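I have been putting off writing about the Hollenstein talks for weeks, mostly because every time I sit down to do it something new happens and half of what I had is out of date. But it's December, the kids are asleep, I have tea, so let's go!

If you haven't followed it (and I know a few of you only come here for the bread recipes, sorry), Skovthorpe and Brodside have been arguing over fishing rights in the strait for as long as I've been reading the news. The old deal ran out in the spring. Since then both sides have sent patrol boats out, called in each other's ambassadors, and put out statements so alike you could swap the names and hardly notice.

Then came Hollenstein. Two delegations, one lakeside hotel, and a plan to get a new text signed in 45 days. They got to day 17 before Skovthorpe's people went home "for consultations." I laughed out loud when I read that. I used to work in an embassy mail room, and in my day "consultations" meant someone was furious and had booked a flight.

What set them off was the inspection clause. Brodside wanted the right to board any boat over a certain size, and Skovthorpe wanted 200 hours' notice first. That's more than eight days! You could catch the fish, sell the fish, and repaint the boat in that time. But I also get why a small country doesn't want armed strangers climbing onto its trawlers whenever they feel like it. My uncle fished for most of his life and he would have thrown a boot at them.

The person I keep going back to on all this is Regula Wieser, who writes a long newsletter on treaty law that I read on the train – very dry, very good, terrible font. Her view is that the clause was never the real problem, and that both governments needed a walkout to show voters at home. I think she's mostly right, although I'm less sure about the Brodside side of it. Their foreign minister looked truly rattled at the press conference.
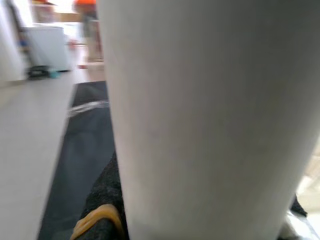
Anyway, the talks are supposed to start up again after the holidays, this time in Grendeo, with a shorter agenda and smaller teams. I like the smaller teams part. Last time there were 55 people in the Brodside delegation alone, and I can't get that many people to agree on pizza.

My guess is we get a one-year stopgap that leaves the boarding question for later. I'll take it, if it means the patrol boats go back to port. If you read the draft text differently, leave me a comment, especially if you understand annex two, which I have now read three times and still can't follow.

Bread post next week – it's the rye one.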